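About us

Joteck is a small automation workshop at Draltatthorpe. We set up robot arms for firms that have never owned one, and we train the people who will stand next to them. Most of our customers make or pack small plastic and metal parts. A few are colleges.

The company was started by Iason Karamanlidis and Filippos Kokkinos, who had worked together for years at a packaging plant and got tired of watching machines arrive with a thick manual and no one to ask. Iason looks after the arms and the grippers. Filippos writes the software and does most of the teaching. There are 13 of us now, including two apprentices.

What we do

A typical job begins with a box of parts sent by the customer. We handle them, drop them, and try to pick them up with the grippers we have on the shelf. If the job looks sensible we quote for it. If it would be cheaper to carry on by hand we say so, and that happens more often than you might think.

After that we build a test cell in our own workshop and run it here before anything goes on a lorry. The customer's operators come to us for their first training days, so that by the time the cell is bolted down in their building they have already stopped it, restarted it and cleared a jam.

We also take on repair and refit work on older cells, including ones we didn't build. Please send photographs and the model number before you ring.

Open days and visits

We open the workshop to visitors twice a year, once in winter and once in July. The winter one was on 14 Feb 2024. We take up to 30 people, split into two groups, and each group gets the full tour.

The tour starts in the stores, where Iason puts out a tray of gripper fingers for people to handle. Visitors are usually surprised by how plain they are. A lot of our finger work is flat plate, brackets and ordinary bolts, because when a part changes we want to be able to make a new finger the same afternoon.

From there we go through to the small cells. The demonstration is about picking up and placing simple shapes, which sounds like a child's game and is a fair test of an arm. A shape has to be held square, brought to the right spot and let go at the right height. If any of those is slightly out, it catches on the edge. Filippos talks through the work and takes questions as he goes, and he will stop the arm if people want a closer look at the grip.

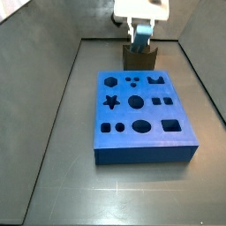
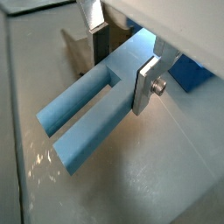
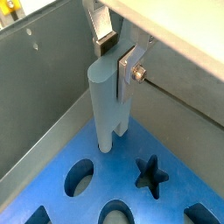
Shape handling in the small cell: a blue foam board, a holder and pale blue parts in the gripper.

The second half of the tour is on safety. We go over guarding, emergency stops and what an operator should check at the start of a shift. We let visitors press the stop button themselves, and we show how the cell is brought back into use afterwards, which takes longer than stopping it. Anyone thinking of buying an arm should watch that part carefully and ask whoever is selling it to do the same.

We finish in the canteen with tea and sandwiches. People who have brought a part with them can leave it on the bench with a label, and we will write back with an opinion. There is no charge for that. At the winter open day we had a spring clip, a bottle cap with a very thin rim, and a rubber foot that stuck to everything. The rubber foot is still with us.

School and college groups

Groups can come on other days by arrangement. We can manage 20 students at a time with their teachers. The visit takes a morning. Students should wear flat, closed shoes and tie long hair back. We lend out safety glasses.

We have had a link with Prirnitz College since our second year. Their engineering students come each winter, and both of our apprentices came to us from there. They spend their first months on the small cells, making fingers, teaching positions and keeping a written record of every change. Filippos reads the records and sends them back with notes.

We take on new apprentices when we have enough work to keep them properly busy, so there isn't an intake every year. When there is, it is posted on this page.

The building

Our workshop is the old Mavromatis joinery, behind the station. The floor is level, the roof was redone before we moved in, and the loading door is wide enough for a full cell on a pallet. The offices are upstairs and there is no lift, so if stairs are a difficulty please tell us and we will hold the meeting on the ground floor. The tour itself has no steps.

There is parking in the yard for visitors. Please don't block the loading door, even for a few minutes. If you are coming by train, leave by the back exit and follow the wall to the green gate.

Getting in touch

For quotes and repairs, ask for Iason. For training, school visits and places on the July open day, ask for Filippos. Places are free but must be booked, and the winter day was full well ahead of time. If you can't come after all, let us know so that we can offer the place to the next person on the list.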